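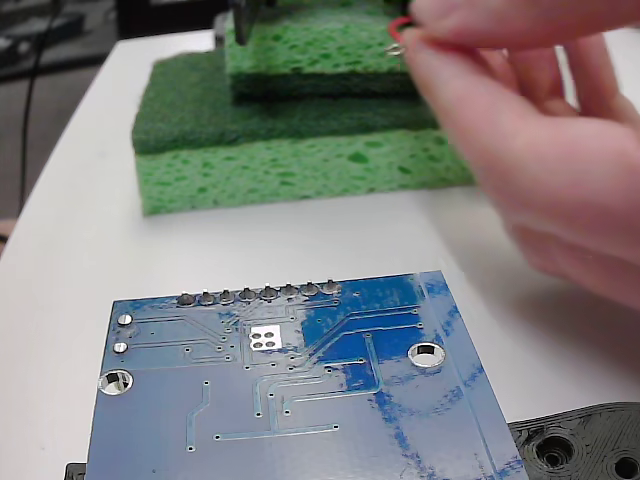
Progress report to the Lirard Fund
Neighborhood Recovery Grant, Pilden and Gourlay
Submitted by Ryszard Zieliński, project lead
15th January

When we last wrote to you, in November, the county had just brought back the limits on indoor gatherings and we had closed the Clakness Hall drop-in for the second time. I'm very glad to say this report is a happier one. The home delivery routes kept going right through, the phone line is busier than we ever planned for, and people in both towns have been wonderful to work with.

Deliveries

We now bring groceries and prescriptions to 200 households in Pilden and Gourlay. That was our target for the end of the grant, so we've reached it early! Most of the growth came from Gourlay, where the pharmacy began slipping our leaflet into every bag it handed over the counter. We had tried door-to-door leafleting there in the fall with very little to show for it, and I wish we had gone to the pharmacy first.

There are five routes, each run twice a week. The long one out past the reservoir is still a headache. It takes most of an afternoon, and when the road ices over the driver has to come back the long way through Pilden. We have split it for the winter and will look at it again when the weather improves. Nobody on that route missed a prescription, though two grocery orders went out a day late after the supermarket ran short of delivery slots.

Drivers still leave everything on the step, knock, and stand back. Many of the people we serve are keeping very much to themselves, and that short chat from the end of the path matters to them. We've stopped asking drivers to hurry through it and built the extra minutes into the schedule instead.

Phone line

The line was set up to take orders, and it still does, but a good part of each morning now goes to other things – how to book a test, whether a grandchild can visit, what the latest rules say about a support bubble, or what to do when an employer wants somebody back in the building too soon. We answer from the county's own guidance and pass on anything medical to the nurse line. The county changed its wording several times over the holidays, so we now keep a single sheet by the phones and date every change to it. It sounds like a small thing, but it has made the work a lot calmer.

We have also started calling back anyone who lives alone and hasn't ordered in a while. This wasn't in the original proposal. The calls have been a real pleasure to make, and we'd love to keep them going.

Clakness Hall

The hall remains closed to the public and we are using it for packing. The new ventilation unit is in, and the side door has been widened so that people can come in one way and leave by the other when we reopen. The floor markings are down too. Still to do are the hand-washing station by the kitchen and the repair to the ramp rail, which is waiting on a part.

Spending

We are under budget on hall costs, as you'd expect with the doors shut, and over on fuel and protective supplies. Gloves in particular went up sharply before the holidays. With your agreement we would like to move the unspent hall heating money across to fuel for the rest of the winter. The full figures are in the attached spreadsheet, with the November corrections you asked for included.

Next steps

The county has asked whether our drivers could take people to vaccine appointments once the clinic in Gourlay opens. We would love to say yes. Before we do, we need an answer from our insurer on carrying passengers, and we need screens fitted in both vans. I have asked for quotes and will send them on as soon as they arrive.

We'd also welcome a word from you on whether the call-backs can count as grant activity from now on. If it's easier to talk it through, I'm at the hall most mornings and can call you at any time that suits.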